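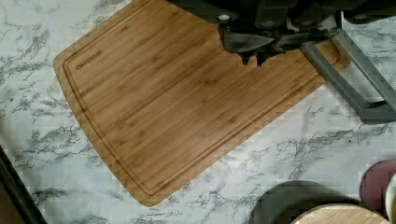

Bamboo board feels fuzzy after a few months, what am I doing wrong?

Posted in Kitchen Care, Saturday, April 17, 2021

Hi all! I got a bamboo board in January, my first one after years of cheap plastic, and I was so happy with it. Now the surface feels kind of furry when I run my hand over it, mostly on the side where I chop onions. I wash it by hand with dish soap (never the dishwasher, I promise) and lay it flat on the counter to dry. I put some olive oil on it once and it smelled weird for a week, so I quit doing that.

Is it ruined? My sister says toss it and buy maple. I'd like to keep it if I can, I only paid 30 bucks but still. And does the groove around the edge need anything special?

Thanks!
Jellora

2 replies

Wemomberg
Not ruined at all! Bamboo does that. It's a grass, so when water gets into it the little fibers stand up, and drying it flat means the bottom stays damp for hours. Mine went the same way and it came back nicely in one evening. What I did:

1. Wash it, dry it with a towel, then stand it on its long edge overnight. Don't skip the overnight part, sanding a damp board just makes more fuzz.

2. Sand with 220 grit, going with the strips and never across them. Light pressure. Then wipe it with a barely damp cloth, let it dry and sand once more. This is also a good time to look at whatever knife you use on it, a dull one tears at the surface.
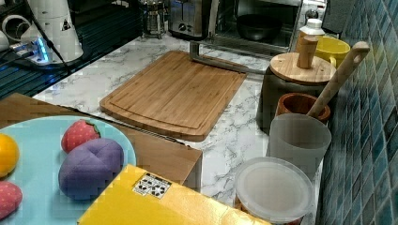

3. Oil it with food grade mineral oil from the drugstore. Flood the top, the bottom and the sides, leave it till morning, wipe off what's left. Do the ends twice, they drink it up.

4. After that, oil again whenever it looks pale. I go by looks — I've never kept a schedule for anything in my life.

Skip the olive oil, it goes rancid, and that's the smell you had. Same for any other cooking oil. For the groove, wrap the sandpaper around a pencil or a wooden spoon handle and run it along a few times. An old toothbrush gets the gunk out of the corners.

Your sister isn't wrong that maple is nicer to cut on, but I'd fix this one first.

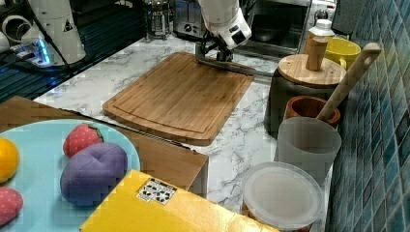

Svatopluk Danko
Community Helper, 134 posts

Agree with most of that. I'd start with 150 grit if it's really rough and finish with 220, otherwise you'll be rubbing all night. Also if you can find board cream (mineral oil with beeswax in it) put that on as a last coat, water beads up on it much better. I make mine in a jam jar, four parts oil to one part wax, melted slowly over a pan of water.

One more thing, check the seams between the strips. If you can catch a fingernail in one and it runs all the way to the end, the glue is letting go and I'd stop using it for raw meat. Small hairline stuff at the corner I just keep an eye on.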